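Dry Is Not Cured: Idalina Aguiar on How Wood Finishes Fail

A coatings technician at the Onatar test house talks about oxygen, driers, dish soap and the long gap between a surface that feels finished and one that is.
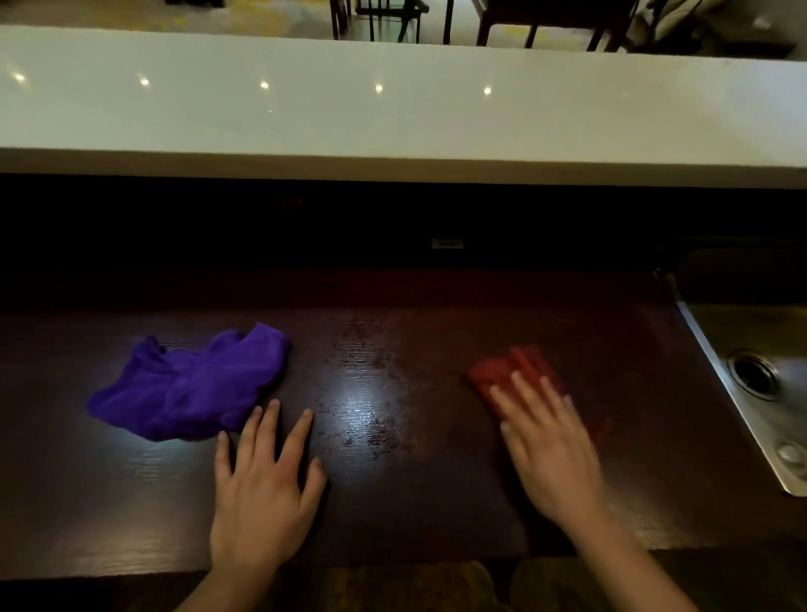 Delyth Dafis
Materials correspondent

Idalina Aguiar keeps her failed panels. The archive at Onatar, the coatings test house in Tramudthorpe where she runs the wood bench, holds 2,819 of them, filed on edge in steel racks and labeled by substrate, finish and date of coating. Most are oak, walnut or beech, cut to the size of a paperback. Many look fine until they are tilted toward a window.

"You file the good ones too, but you learn less from them," she says. "A good panel tells you that one combination worked under one set of conditions. A failed panel usually tells you which step was wrong."

Aguiar grew up outside Bragança, in northeastern Portugal, where her father refinished church furniture. She trained as a chemist and spent her first years on metal coatings before moving to wood, which she describes as a worse material to measure and a better one to work with. Metal does not change width between February and August. A flatsawn walnut board does, and the film on top of it has to follow.

We met on a Monday, while one set of panels was in the humidity cabinet and another was waiting for the abrasion machine. The subject she wanted to start with was the word "dry."

"There are at least two events people call drying," she says. "The solvent leaves, if there is a solvent. Then, for an oil, the film reacts with oxygen and crosslinks. The first can be over in hours. The second goes on for weeks. The can says dry in eight hours, so the customer puts a fruit bowl on it that evening and gets a ring."

In a drying oil such as linseed or tung, the fatty acid chains contain double bonds. Oxygen attacks next to those bonds, forms peroxides, and the peroxides break down into radicals that link one chain to another. Metal salts known as driers speed this up. Cobalt compounds work mainly at the surface. Zirconium and calcium compounds are added to help the film cure through its depth. Manganese falls between the two and tends to darken pale finishes.

"If you have too much surface drier you get a skin," Aguiar says. "The skin blocks oxygen from the material underneath, so now you have something that feels hard and is soft below. Put a hot plate on it and it prints. People blame the plate."

The same thing happens without any fault in the formula when the coat is too thick. She considers this the most common error in domestic work, and the one that generates the most correspondence. The manufacturer's coverage rate is printed on the can in square feet per quart, and she says few people work out their own area before opening it.

"Two thin coats. I would print that larger than the brand name. With a hardwax oil you put it on, you wait the time it says, and you take off everything the wood has not accepted. You should feel that you are wasting product."

Brorari, a hardwax oil that Onatar has been testing since July, is the current occupant of the cabinet. She will not discuss the results before the client has seen them, but she is willing to describe the method. Panels are coated, left to cure at controlled temperature and humidity, then exposed to a cycle of damp and dry air. The present set had completed 1,009 hours when we spoke. At intervals a panel is taken out and measured for gloss, color and hardness, and a second panel from the same batch goes under the abrasion machine for 2,000 double rubs with a wetted felt pad.

Gloss is measured at 60 degrees. Aguiar reads it in the direction of the grain and then across it, and records both, since a brushed or open-grained surface can give quite different values. A change in gloss often appears before any damage that a person would notice.

"Gloss loss is the early figure," she says. "The surface is getting rougher on a scale you cannot feel. It means either you are wearing it or you are dissolving it, and you have to go and find out which."

Her answer, in a kitchen or dining room, is usually chemical. Water alone does limited harm to a cured oil film if it is not left standing. Alkaline cleaners do a good deal more, because the crosslinked oil is still an ester and esters are broken down by alkali. Degreasing sprays, washing soda and some powdered dishwasher products all sit well up the pH scale. A hand dish soap is often close to neutral, although she advises checking the safety data sheet where one is published.

"People ask me which cloth to use. The cloth is a small part of it. What is in the cloth matters. If it was used on the stove first, with degreaser, then you are putting degreaser on the table." 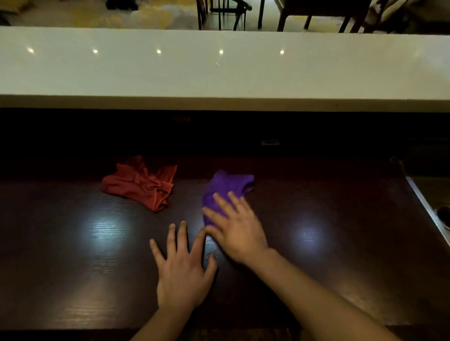

Abrasive residue is the other thing she looks for. Scouring powder does not rinse out of a weave easily, and a few grains caught in the fibers will cut fine arcs into a gloss finish. Under low-angle light the arcs follow the reach of an arm. On a matte finish the same wear shows up as polishing, with bright patches where people sit or lean.

Dark finishes show both earlier than pale ones do. The amount of damage is comparable, Aguiar says, but a scratch scatters light, and scattered light is easier to see against a dark ground. For a client who wants near-black oak in a restaurant she will normally suggest a lower sheen and a written schedule for recoating.

Her view of recoating divides finishes into two groups. Oils and hardwax oils can be repaired locally. The worn area is cleaned, lightly abraded and given fresh product, and within limits the new material blends with the old. Two-component polyurethane resists far more abuse, but once it is cut through, a local repair generally leaves a visible boundary, and the proper remedy is to sand the whole surface. Shellac and nitrocellulose lacquer dissolve in their own solvent, so a new coat melts into the previous one. They also dissolve, or soften, in a number of other things that end up on tables, including spilled spirits and nail polish remover.

"So what do you want, a surface that is hard to damage or a surface that is easy to mend? I ask that first. Most people say both. Then I ask who is going to do the mending, and how often, and the choice gets shorter."

Substrate complicates the matter. Oak is rich in tannins, which react with iron to give blue-black stains. A steel-wool fragment left in the pores before a waterborne coat will do it overnight. Some tropical species contain natural antioxidants that interfere with the oxidation of an oil, and on rosewood in particular she has measured films that were still tacky after several weeks. The usual precaution is to wipe the wood with solvent shortly before coating, or to seal it with dewaxed shellac. On an unfamiliar species she coats an offcut first and leaves it a week.

Temperature and ventilation are the remaining variables. A cold workshop slows the reaction, and a closed one can slow it further. Aguiar recommends air movement, in moderation, as a fan aimed at a wet surface will deposit dust on it. She also asks for the rags to be mentioned. Cloths wet with drying oil generate heat as the oil oxidizes, and a balled-up pile can ignite with no outside source. At Onatar they go into a lidded metal can filled with water and are collected as hazardous waste.

For checking a cure at home she suggests a solvent-free test on a hidden area, such as the underside of a leaf or the back edge. Press a thumbnail into the film and look for a mark. Lay a damp cotton pad on it for an hour, remove the pad, and look again the next morning. A white bloom that fades is trapped moisture. A bloom that stays, or a surface that has gone rough, means the finish needs more time or was applied too heavily.

"And write the date of the last coat somewhere you can find it," she says. "Under the table is good. I have panels in that rack from clients who could not tell me if the finish was three weeks old or three years old, and for those I can measure everything and explain very little."

The abrasion machine had come free by then, and she went to change the felt.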